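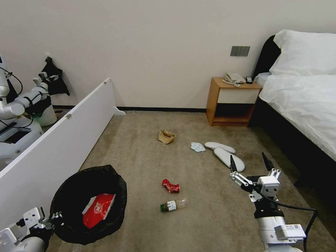 Hotel room cleanup station at the Pretell open day. Garbage bag on one arm, litter still on the carpet.

Pretell open day, hotel room demo — what I saw
Housekeeping and Facilities > Equipment and Automation

gwen_abernathy
Posted 06/02/2025
I went to the Pretell open day with Corrado Morelli from our front office. Several people here asked for a report, so here it is. We run a 16 room property and I do the housekeeping schedule, so that is the angle I looked at it from.

They had parts of a hotel room set up with a bed, nightstand, phone and carpet. The job we watched was trash pickup off the floor. A soda can, a small glass bottle, a brown paper bag, tissue, that kind of thing. One arm stays with the bag and the other one does the picking. The operator told us five rounds were planned for the afternoon and we stayed for three.

It is slow. I'll say that first so no one has to ask. Corrado put a timer on the second round and gave up on it when he went to get coffee. But it kept working at a steady pace and I didn't see it knock into the furniture.

Questions welcome, I took notes.

tnimri
Did it do anything besides trash? Picking cans off a floor is the easiest part of a checkout. Beds and bathrooms are where my people spend their time.

gwen_abernathy
Trash was all I watched. I asked about beds and the answer was "not today." Bathrooms weren't on the program sheet.

tnimri
Then I don't see the point of the trip. I could hand a new hire a bag and that floor would be done before the robot got to the second can.

Elias K
Tarek, it's a demonstration. They show what they have. I was there in the morning and thought it was worth the drive. The thing I looked at was the mix of items. Glass, crushed metal and soft paper all want a different grip, and a tissue lying flat on carpet is hard for a gripper. I have watched other machines chase one across a floor for minutes.

tnimri
Fine, but I don't buy equipment because a tissue is hard. What does it do with a guest's things? That's my question. Our lost and found has 2623 entries in it and a lot of them started with somebody deciding a thing was trash.

gwen_abernathy
Good question, and I asked nearly the same one. There was a pair of the white disposable slippers on the carpet next to the bed, close to the litter. I wanted to know if those counted as trash or not. The operator said that gets decided in the setup, per property. We throw them out at checkout but leave them on a stayover, so it would need to know which kind of room it was in. He wrote that down.

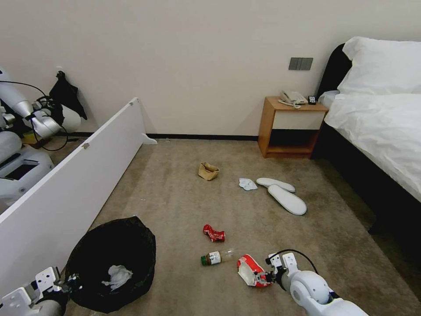 The other thing I asked about was liner changes. We use the Uvwood liners, the thin ones, and they slide down inside the bin if you don't tuck them. He said they had tried a few brands and thickness mattered less than how wide the mouth stays open. I can't judge that. I'd want to bring a roll of ours and see.

Corrado's main complaint was noise. He thought a guest in the next room would hear it. I didn't think it was louder than our hallway vacuum, and we went back and forth on that most of the way home.

Elias K
I'm with you on the noise. In the morning the loudest thing in the building was the crowd.

fouad_a
Did anyone get a price? We looked at a Howlader floor unit in November and the purchase cost was okay. The service contract killed it.

gwen_abernathy
No price. They took my email and said some 5 properties would be picked for a trial, no dates yet. I said we'd be interested if they come to us and we don't have to sign anything past the trial.

fouad_a
Ask them who pays if it breaks a bottle on the carpet. Our Howlader rep had no answer for that one. Also ask how wide the base is. Half my rooms have a gap between the bed and the wall you have to go through sideways.

gwen_abernathy
Both added to my list. I didn't get a width. My guess is it would fit our doubles and be tight in the singles.

tnimri
I'll come around when it does a bathroom. If they run another open day closer to the coast I might go and look, I'm not against looking.

Elias K
Fekex is supposed to be doing one with a bathroom mockup. I don't have details. Will post if I get the invitation.

gwen_abernathy
Please do. I can send my notes from this one to anybody who wants them, send me a private message with an email address. They're handwritten and scanned, four pages, and the last page is mostly about parking.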